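# Calling Home: My Family Stories Project

by Kane McKinnon

So I picked the oral history option, mostly because I figured talking to my relatives would be easier than the library one. It wasn't! Getting my grandpa on the phone for longer than five minutes was the hardest part of the whole semester, and I did it 20 times between January and March.

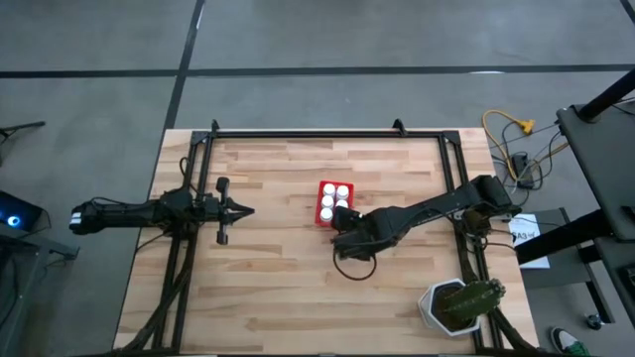
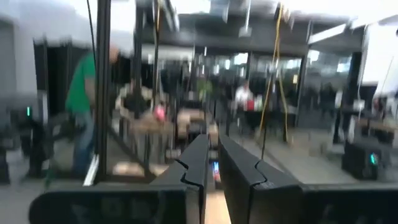 *Robot arm equipment, two views.*

My question was pretty simple: how do people in my family stay in touch, and has that changed since Grandpa and Grandma moved to Flesbridge? I talked to him, my mom, and my aunt, and I kept a notebook of who called who and why.

The first thing I noticed is that we mostly call when something's wrong. Mom's calls were about doctors or the roof. Mine (before the project) were birthday calls, and short ones. My aunt is the exception – she calls Grandpa every night after supper and they argue about tomatoes.

I typed up every call, and the transcripts came to 851 lines, way more than I needed. My favorite part is Grandpa's story about his first job at the Ganadetti bakery, where he burned two trays of rolls and his own dad walked down to apologize for him. Mom had never heard it! She's heard every fishing story there is, but never that one.

What would I do differently? I'd ask shorter questions. In the first three calls I talked nearly as much as he did, and you can see it on the page. I'd also talk to Grandma by herself, because she kept correcting him from the other room and her versions were better.

The project's over but I'm still calling him on Sunday-dinner type occasions and plenty of regular ones. Last time he asked me about school first – then we got to the tomatoes.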